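**Statement Appended to Fault Record 532**

November 1, 2021

The undersigned, Laurențiu Sandu, duty supervisor of the Bumard Hotel, submits the following account at the request of the management. It concerns the luggage unit known to the staff as Steltum, supplied and maintained by Fliter, and the stoppage that closed the east lobby to guests.

The unit had at that time completed 3000 transfers between the front entrance and the elevator hall. Its arm was rated for luggage of ordinary size, and its permitted speed in the presence of guests had been set at the lowest of the available levels. The undersigned had signed for that setting himself. He mentions this with no wish to improve his own position.

At the start of the evening shift the unit took hold of a case near the revolving door, carried it 300 centimeters, and stopped. The display reported a completed delivery. The arm remained closed on the handle. Mr. Bogdan Coman, the night porter, pressed the release on the column twice, and the arm tightened each time. He then used the red emergency button, which removed power from the drive wheels and, contrary to the manual, left the grip as it was.

The guest, an elderly woman who had come for her sister's funeral, asked whether she might have her medicine. It was in the case. Mr. Coman informed her that the matter was receiving attention. He has since asked that his words be recorded as spoken, and the undersigned has done so.

The Fliter service line was called. The technician, working from another city, advised that the unit was behaving correctly. In its own record the case had been delivered, and an attempt to take it from the grip would be treated as a theft. She suggested that the unit be persuaded that the delivery had not yet taken place. When asked how this might be done, she placed the call on hold for some time.

Mr. Coman went down to the basement and returned with the hand crank belonging to the old luggage lift. It fitted the service port at the base of the arm. Forty turns were required. The guest held his coat. At the last turn the fingers opened, and she took her medicine with a glass of water from the bar.

The service line required a supervised test before the unit could be returned to use, and a case from the unclaimed property room was chosen for it.
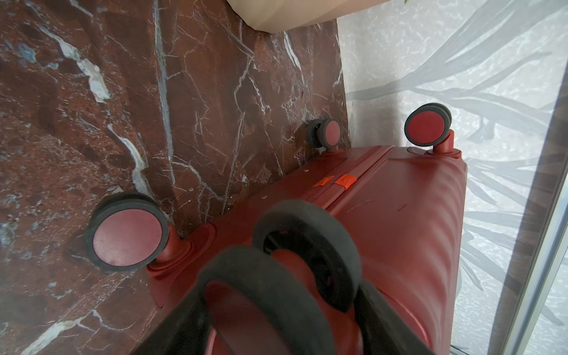
The test was conducted under the written procedure, with the lobby roped off and one person stationed at the emergency button. Mr. Coman had laid the case on its side, so that its wheels stood out from the base and it could not roll on the marble. Two small strips of orange tape lay across the seam, and the technician asked that the arm be kept clear of them. The unit approached at the reduced speed, halted, and waited. It made no attempt to close. After an interval the display again reported a completed delivery.

The technician instructed us to repeat the test. The result was the same. She then asked whether the unit had been given a name, and whether the staff were in the habit of thanking it. The undersigned replied that he did not see the bearing of the question. Mr. Coman said that he thanked it every night.

The unit has been withdrawn to the loading bay with its battery disconnected. A replacement controller has been requested from Org, the parts supplier, at a cost of 200 euros, and luggage will be carried by hand until it is fitted. The hand crank has been hung beside the front desk on a hook put up for the purpose.

The undersigned adds one matter that falls outside the form. On his last round he found Mr. Coman in the loading bay, seated on a crate across from the unit with his cap on his knee. The display was dark. He asked Mr. Coman whether anything was wrong, and Mr. Coman said that he was only finishing his break.

Laurențiu Sandu
Duty Supervisor, Bumard Hotel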